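Flukano members teach their home-built robot about cupboards

11 May 2020

The members of Flukano, the shared workshop in Gorkau, have been building a robot together since February, and we are very happy to report that it has moved on from the workbench to real furniture. The robot goes by the name of Moges, and it has had a good deal of patience and a great many evenings poured into it (and 3000 lines of code, if you ask the people who typed them). 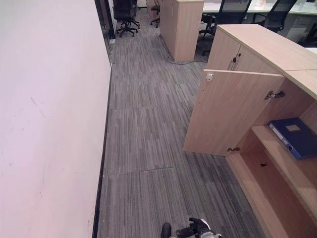
The job everyone wanted Moges to learn first was fetching something from a cupboard, which sounds easy until you try to explain it to a machine. A door has to be found, opened and kept clear of the arm, and only then does the reaching begin. The low cabinet with the dark blue file box on its shelf makes a good practice spot, as there is plenty of carpet in front of it and the door swings wide – a kindness to any beginner.
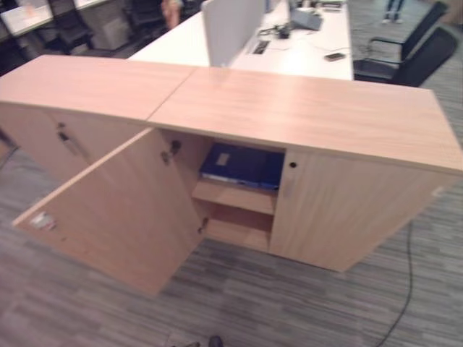

A hand with some grip

Much of the recent work has gone into the gripper. The earlier pads were smooth, and smooth pads and shiny covers do not get along, so the members went looking for something with more bite and settled on a textured kind. 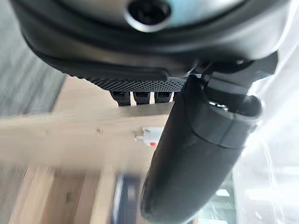 Close up on the gripper: the dotted pad and one long black finger.

Practice runs are kept short, and somebody writes each one down in the workshop log, which had reached entry 139 when we last asked. The log is a lovely thing to leaf through, full of arrows and crossings-out, and it has settled

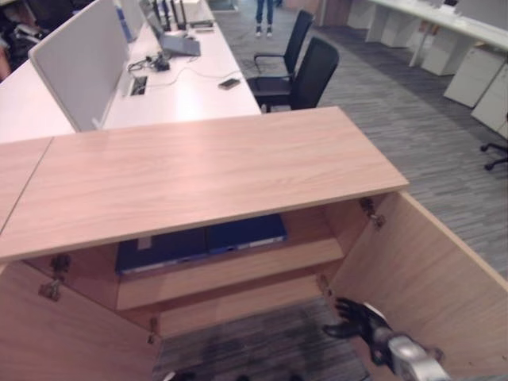 more than one friendly argument over whether the arm should come in from the side or from the front. The side is winning for now. The next version, to be built with 2 members of the Skoltesmont club, will get a slimmer wrist, and there is still room for anyone in Gorkau who would like to lend a hand.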